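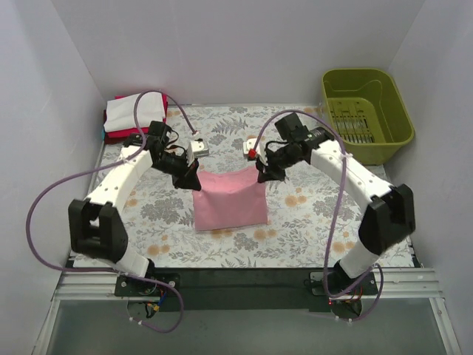
So I finally sat down last Wednesday night and added up what I've put into crypto since I started, and I want to write it down before I talk myself into a rosier version. I've been buying a little every payday for a while now, mostly out of habit, and I had this vague feeling that I was "up a bit." I was not up a bit. I was up on one thing and down on three, and the fees had eaten a chunk I never noticed leaving.

Some background, for anyone who hasn't been reading along. I opened my first account on Zavico because a coworker had it on his phone and it looked easy. And it is easy! That's sort of the problem. You tap the big button, you pick a dollar amount, you tap again and you own a slice of a coin. The fee is in small gray type under the total, and when you're buying $40 at a time you look at it and think, eh, that's less than a coffee. Except I was doing it every payday, plus whenever the price dropped and I got excited, plus a couple of times at one in the morning when I really should have been asleep.

When I pulled the full history into a spreadsheet I had put in $2000 of my own money on Zavico alone. The coins sitting there were worth $805. The fees came out of the difference, and the rest is me buying a token called Brirura right after everyone on my feed was yelling about it. I'm not going to pretend I did research on that one. I liked the logo and I read half of a page about it on my lunch break. It went up for nine days and then it went down for the rest of the time I've owned it.

The one I'm happy with is the plain boring Bitcoin I bought on the side and mostly forgot about. I didn't check it, I didn't trade it, I moved it off the exchange early on and left it alone. There's probably a lesson in there about me and my phone.

Anyway, the spreadsheet. If you've never done this, set aside an evening. The Zavico export gives you every transaction in one long file, and the dates are in a format my spreadsheet refused to read, so I spent most of the first hour just fixing that column. Then there are rows for "conversion," which I had forgotten about completely. Apparently I swapped one coin for another a bunch of times last spring, and every one of those swaps counts as a sale for taxes here in the US. I knew that in theory. I did not know I had done it so often.

I ended up signing up for Plevex, one of those services that reads your transaction files and works out your gains and losses. The free plan shows you the totals and you pay if you want the actual forms. It got most of it right. It did think a transfer to my own wallet was a sale, so it had me making a nice profit I never made, and I had to go in and mark it by hand. Check your transfers if you use something like that. I'd have paid tax on money I moved from my left pocket to my right.

A few people asked in the comments last time about wallets, so let me get to that. I bought a hardware wallet in October, after I read one too many stories about exchanges freezing withdrawals. Setting it up took me longer than the video said it would. You write down the recovery words on paper, and then you get to wander through your own home looking for a good place to keep a piece of paper that is worth actual money. I tried the desk drawer, then a book, then I got nervous about the book. It's somewhere else now and I'm not saying where — but I did make a second copy that lives in a different building, and I sleep better.

Moving coins over the first time was scary. I sent a tiny amount as a test, watched the screen, made tea, came back, watched the screen some more. It showed up. Then I sent the rest and went through the whole thing again, tea included. The network fee on the test was nearly as much as the test itself, and I'd still do it that way.

What am I changing? Well, I turned off the price alerts. All of them. My phone used to buzz up to 40 times on a busy day and I was picking it up every single time, in meetings, in line at the store, once at a wedding (sorry). It's been quiet for a few weeks and I haven't missed anything I'd have done something smart about.

I'm also switching where I buy. Coetzee has a plainer app and an ordinary order screen where you set your price and wait, and the fee on that is a lot lower than the one-tap button I was using. It's uglier. The charts look like they were drawn by an accountant. I've made two purchases there so far and both went through fine, though getting my bank account linked took three tries and a call to the bank.

And I sold the Brirura. All of it, for $383, at a loss, so at least I can use it against the bit of gain I had elsewhere. I felt silly for about ten minutes and then I felt lighter. I'd been telling myself I would sell when it got back to what I paid, and I'd been telling myself that for a very long time.

The amount going in each payday is smaller now, too. I went through my regular savings while I had the spreadsheet open, and the emergency fund was looking kind of thin next to all these coins, so most of what used to go to Zavico goes there first. My savings account pays a little interest and never once has it woken me up.

I still think this stuff is interesting, and I'm not getting out. I like reading about how the networks work, I like that I can send money to a friend overseas without either of us standing at a counter. I'm just going to be slower about it. Next post I'll try to go through the tax form part step by step, once I've actually finished mine, and if anybody knows a cleaner way to fix the date column in that export, please tell me before I have to do it again.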